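「客席が二十人でも、幕は上がるんです」――映画『Mukow』監督ネスマ・ファウジーさんに聞く

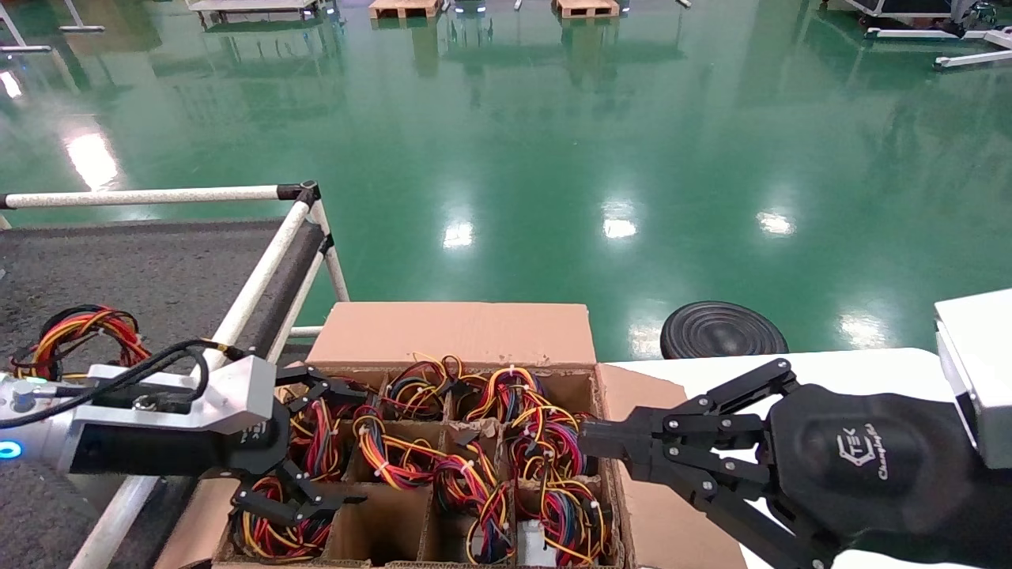 約束の時間より早く喫茶店に着いたら、ネスマ・ファウジーさんはもう奥の席にいて、ミルクティーを半分ほど飲み終えていた。長編2作目となる『Mukow』が、この十月にいよいよ日本で公開される。前作『Stusia』を小さな映画館で観て、帰りの電車を一駅乗り過ごしてしまった私としては、聞きたいことがありすぎて、メモ帳の最初のページがもう真っ黒だった。

「乗り過ごしたんですか。それはうれしいなあ。ごめんなさい、喜んではいけませんね」

そう言って笑う声が、思っていたよりずっと低くて柔らかい。

『Mukow』は、山あいの町で閉館を控えた映画館を受け継いだ姉妹の話だ。前作が母と息子のほとんど二人芝居だったのに比べると、登場人物も増え、町全体がざわざわとにぎやかになった。興行のことを気にして間口を広げたのでは、と少し意地悪な質問をしてみると、ファウジーさんは怒るどころか身を乗り出してきた。

「気にしますよ、もちろん。『Stusia』の初日、私は客席のいちばん後ろに座っていました。お客さんは少なくて、上映が始まってからも扉が開くたびに振り返ってしまうんです。自分の映画なのに、スクリーンを全然見ていなかった。あの夜のことを、いつか映画館の側から撮りたいと思ったのが始まりです」

それが口コミで広がり、3週目に入ってから客足が伸びたという話は、ファンの間ではよく知られている。ところがご本人は、伸びたあとのことより、伸びる前のことばかりよく覚えているらしい。売店のおばさんが売れ残りの焼き菓子を包んでくれたこと、その包み紙をまだ持っていること。話がどんどん脇道にそれていくのだけれど、その脇道がどれも映画の一場面みたいで、止めるのが惜しくなってしまう。

撮影を担当したのは、前作に続いてミウォシュ・シュルツさん。取材の途中から同席してくださった（席に着くなりプリンを注文していた）。

「脚本を読んで最初に言ったのは、暗すぎる、です」とシュルツさん。「話の中身ではなくて、場所がね。映写室、廊下、地下の倉庫。明るいところがほとんど出てこない。どうやって顔を撮ればいいんだ、と」

「でも彼、次の日にはもう照明の図を描いてきたんですよ」とファウジーさん。

「眠れなかっただけです」

ふたりのやりとりは終始この調子で、隣で聞いているこちらまで楽しくなってくる。とはいえ、撮影はなかなか大変だったようだ。姉妹が夜通し口げんかをする場面には、最初の予定では一晩しか取っていなかった。それが結局、三晩になった。

「姉役の俳優さんが、ある台詞をどうしても言えないと言うんです。『あなたは出ていける人だから』という一言です。言えないなら言わなくていい、と私は答えました。そうしたら彼女は黙ったまま椅子を片づけはじめて。完成版に入っているのは、そのときのものです」

予告編にも使われている、あの長い沈黙のことだ。てっきり脚本にあったものだと思い込んでいたので、聞きながら腕に鳥肌が立ってしまった。

配給を手がけるDudekは、はじめは大きな都市だけで始める計画だったそうだ。それが今では地方の館も加わり、全国40館での上映が決まっている。超大作と比べればささやかな数字だけれど、この規模の作品としては大健闘と言っていいと思う。ファウジーさんに感想を聞くと、うれしさが半分、心配が半分だという。

「同じ週に、怪獣の出る大きな映画が始まるんですよね？　私も観たいです、それ。たぶん初日に行きます」

「自分の映画の初日ですよ」とシュルツさん。

「はしごすればいいでしょう」

音楽のことも聞いておきたかった。今回はGravureroという三人組が全編を書き下ろしている。映画音楽は初めてというグループで、起用には反対の声もあったそうだ。

「デモを聴いたら、古い映写機が回っているような音がしたんです。本人たちに話したら、台所の換気扇を録ったと言われました。がっかりしかけたのですが、よく考えたら、私が子どもの頃に映画館の音だと思っていたものも、換気扇だったかもしれないんですよね」

サントラは公開に合わせて配信されるという。例の換気扇が聴けるのは冒頭の曲だそうなので、気になる方はぜひ耳を澄ませてみてほしい。

次回作の話になると、ファウジーさんは急に口が重くなった。海の話になりそうだ、というところまでは教えてくれた。シュルツさんのほうを見ると、こちらは初耳だったようで、スプーンを持つ手が止まっている。

「海？　明るいところ？」

「夜の海です」

シュルツさんは天井を見上げて、それからプリンをもうひとつ頼んだ。

（2026年7月10日、都内の喫茶店にて）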